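The week the left finger stopped closing

I've been doing the home folding work for Bostex since June, and up to now I haven't had much to write about apart from sore thumbs. Last week I had a proper fault, one that cost me most of a batch, and I said I'd put it down while I still remembered the order of things. A couple of people doing the same work have asked what happened. It's not a dramatic story. A screw came loose, and I kept working for too long before I noticed.

How the work goes

For anyone who reads this blog for the garden posts, the short version is that I fold clothes on a bed while holding grippers, and the recordings get used to train robots to fold clothes. The project is called Gandby. They send a list of tasks, I do each one over and over with different garments, and the files go up overnight. A clip counts if the garment ends up folded, the fingers did all the grabbing, and the numbers for how wide the fingers were open match what the video shows. That last one is where I came unstuck.

The target for the batch was 900 clips. T-shirts, knits and a few pairs of trousers. I use our own clothes, which means everything I own has been folded more times than it's been worn.

What I noticed first

On Thursday morning I was working through the shirts and one of them kept slipping. I'd pinch the hem, lift, and the fabric would slide out before I got it across. I put it down to the shirt. Thin cotton does that, and the bedspread I work on is a bit slick too, so things move around when you pull.

I changed shirts and it was better for a while. Then it was worse. By the time I stopped for lunch I was squeezing the trigger harder than usual and my forearm was sore, and I still hadn't thought to look at the gripper itself. I'd like to say I'm careful with equipment. I'd done the start-of-day check, which is to open the fingers all the way, close them all the way and watch the number on the phone app go to zero. It went to zero. I ticked the box.

The problem with that check is that the number comes from the drive side, before the finger. If the finger has play in it, the drive can be fully closed while the finger isn't. I had a finger that was wobbling at the joint and an app telling me everything was shut.

Finding it

I found it by accident in the afternoon. I'd set the gripper down on the bed to get a drink and when I picked it up I had my hand around the fingers instead of the handle. The left one moved when I touched it. It shouldn't. I held the right one and pushed it the same way and there was nothing, solid as a door frame. The left one rocked, with a small click at each end.

The linkages are held by screws with round caps over them. The cap on the left side looked fine and was sitting flush. Under it the screw had backed out by most of a turn. I only know that because I took the cap off, which I'll get to, as I wasn't meant to.

I sat on the edge of the bed and went back through the clips on the laptop. Once you know what you're looking for it's easy to see. In the early ones the tips meet evenly. Later on the left tip arrives late and a little twisted, and on thick fabric it gets pushed back. On the knits you can barely pick it, as there's enough bulk to grab regardless. On thin cotton it shows up plainly.

I marked 154 clips as doubtful. The batch checkers at Gandby went through them and threw out 132. The rest were knits, and they kept those. I don't get paid for the thrown-out ones, which I knew when I sent the list in.

What I did wrong

The sheet that came with the kit says that if anything on the fingers is loose, stop, take a photo, message support and don't open the mechanism. I stopped. I forgot the photo. Then I went and got the small screwdriver set out of the kitchen drawer.

My thinking was that a loose screw wants tightening, and it did. I popped the cap, ran the screw in until it was snug, then gave it a bit more for luck. Too much, as it happened. With the joint clamped up that tight the finger dragged, and when I pulled the trigger the right one closed and the left one stayed put for a moment and then snapped across. I had my other hand in there smoothing a sleeve. It caught the pad of my index finger and took a flap of skin off.

It's a minor injury. I washed it, put a plaster on it and lost some time feeling stupid. But I'd gone from a gripper that didn't close properly to one that closed suddenly and without warning, and the second kind is the one that hurts you. The fingers are driven by your own trigger hand, so there's a limit to the force, but a linkage that sticks and lets go gives you all of it in one hit.

What support said

I messaged Bostex and owned up to the screwdriver. They were decent about it. The person on the other end asked me to back the screw off by a quarter turn, leave the cap off and send a short video of the finger opening and closing. They looked at it and told me to stop using that unit altogether. The joint screws are meant to go in with thread lock from a small tube, and once the screw has worked back and forth in the hole the old stuff crumbles and won't hold again. Tightening it dry would have bought me a day at best.

They also told me it was a known thing with units that had done a lot of folding. It's a small movement repeated thousands of times in the same direction, and the left joint apparently cops more of it for people who hold the garment down on that side. I do. I'd have liked to know it was known, and I said that. They've said a note is going in the next version of the sheet.

A replacement turned up from Cloltau, the depot that handles the kits in this part of the country, after 6 days. That was longer than I'd hoped. I spent them doing the sorting tasks, which pay less and don't need the grippers.

Back at it

I started again with the shirts, seeing as those were the ones I'd lost. I've been slower on purpose. I lay the garment out, pull it flat where it wants to bunch, and watch the two tips come together on the first pinch of every new piece. If one arrives before the other I want to see it on clip one.

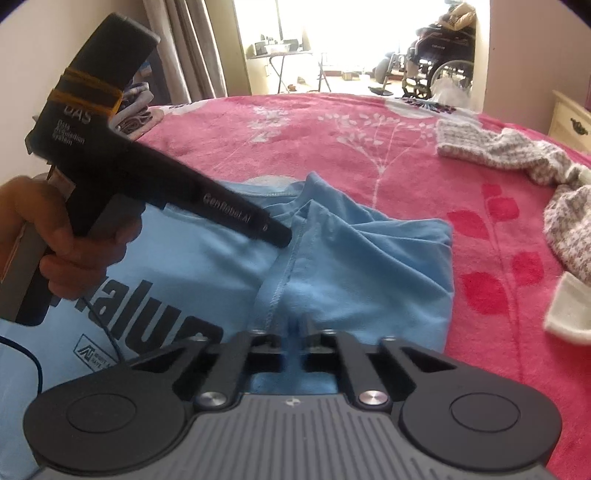

My checks now

I've made up my own routine to go with the official one. It takes a couple of minutes and I do it at the start, after lunch, and any time something slips twice in a row.

Hold each finger near the tip and push it sideways, gently, with the trigger released. Compare left and right. They should feel the same. If one clicks, stop.

Close the fingers slowly on a strip of paper and try to pull it out. Do it again with the paper turned the other way. The app can say zero all it likes, the paper will tell you if there's a gap.

Look at the tips straight on while they close. You're looking for one getting there late.

Work the trigger a few times with nothing near the fingers and feel for any catch. A sticky spot is worse than a loose one. I've got the plaster to prove it.

Keep the other hand out of the gap. If a sleeve needs smoothing, let go of the trigger first and take your finger off it completely. I'd got into the habit of resting on it between grabs, and you don't notice how much you're pressing.

And leave the screwdriver in the drawer. I've put a small dot of white paint pen across each screw cap and onto the metal beside it, which support said was all right, though in my case the cap hadn't turned at all and only the screw under it had. So it's a half measure. It'll catch a loose cap, and the finger push has to catch the rest.

Questions I've been asked

Can you fix it yourself with thread lock from the hardware shop? Support says no, because the wrong grade either lets go or sets so hard the screw has to be drilled out. I believe them. I'd already had one go at being handy.

Does it happen on the trousers too? Probably, but denim is stiff enough that I don't think I'd have felt it. I went back through mine and couldn't tell either way.

Do you lose the clips for good? Yes. There was some talk of correcting the finger numbers afterwards from the video, and Gandby decided it wasn't worth it for a batch this size. I've redone the shirts and I'm partway through the second lot of knits.

The old unit went back to Cloltau in the same box. I asked if they'd let me know what the joint looked like once it was apart, and I'll add it to the bottom of this post if I hear anything.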